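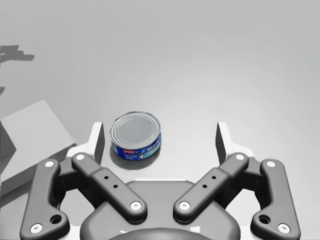

March, started writing around lunch, finished after the kettle

Ink again! Third go at the oak gall batch, and I'm putting it all down this time, because the last entry just says "boiled it a bit longer" and that has been no help to anyone, least of all me.

Starting point was the bag of galls Raghda Awwad brought back from her aunt's hedge, plus the leftover ones from Skarer. The Skarer galls are heavier and harder and they break into nice clean chunks. The hedge ones crumble to something like stale cake. I mixed them anyway (I know, I know) because neither lot was enough alone. 200 g total after I'd picked out the moldy ones.

Crushed with the big pestle inside a cloth bag so the bits didn't fly everywhere. Into the enamel pot with 800 ml of rainwater from the barrel. Tap water gave us that grayish scum back in the fall and I still blame the chalk in it, although Raghda thinks it was the pot. She may be right. The enamel on the old one was chipped and we never did run the two side by side.

Held it just under a simmer, lid half on, until it looked like strong tea, and then I forgot it on the windowsill overnight. So this one had a long cold soak nobody planned. Strained in the morning through the muslin, then through a coffee filter, which took forever. I changed filters when the drip slowed to nothing. Came out a lovely clear brown and smelled like a wet fence.

Iron next. I've been dumping the iron sulfate in dry, and this time I dissolved it in a splash of warm water first and poured it in slowly with the glass rod going. Went dark right away, purple-black at the edges where it climbed up the beaker. I stood there and swirled it for longer than the job needed. Gum arabic last, from the jar of Gralano syrup, since I couldn't face soaking the lumps.

Note for whoever uses that jar next: it has gone thick at the bottom. Warm the whole thing in a bowl of hot water and shake it, or you'll get runny stuff off the top and glue at the end. 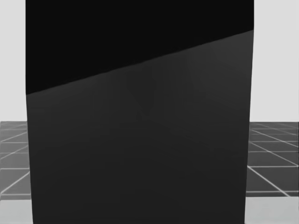

Dark block, close up. Deepest black along the top, most of it on the left.

Paper tests. Same dip pen all the way through, the Lill with the slightly sprung nib, wiped between every sheet.

Werkik sketch pad: feathers badly, little hairs off every downstroke. Same as the last batch, so I'm going to stop blaming the ink and just stop using that pad.

The 300 gsm hot press offcuts: beautiful. Crisp, goes on pale brown-gray and you can watch it darken while you're still writing the next line. I love this part – it never gets old. By the time I'd made coffee it was a proper black on the thick strokes and a warm dark gray on the hairlines.

Old ledger paper from the flea market: also good, a bit slick, slow to dry. Smeared my sleeve. Blot it.

Compared it with the strip from batch 2 taped inside the back cover. The new one is blacker, no question about that, and it flows better. I'd put that down to the syrup being properly mixed, but the overnight soak could be doing it too, and I changed both at once like a fool. Next batch gets the soak and the old gum, nothing else different.

Things I'm less happy with. There's some sediment at the bottom of the bottle already. It shakes back in fine but I don't like seeing it so early. Might be that I went heavy on the iron. My scale jumps around at small weights and I was rounding up every time it dithered. If the writing starts to go brown and crusty over the summer we'll know. I've left one strip in the south window and one in the drawer, same words on both, and they should get looked at whenever somebody remembers.

Also, two cloves went into the bottle against mold. Raghda swears by them. I can't say I've ever seen the difference, but the shelf smells great.

Cleanup: do NOT leave the strained galls in the sink. They stained the strainer, the sponge and the edge of the counter, and the counter only came back after lemon juice and a lot of scrubbing. Old newspaper, then the compost. The muslin is a lost cause and has moved to the rag box.

To do: order more iron, label the bottle properly (right now it just says 3 on masking tape), ask Raghda if the hedge has any galls left or if we're buying from Skarer until fall. And find out who has the other Lill nib, because I want to try the fine one before this batch gets any thicker.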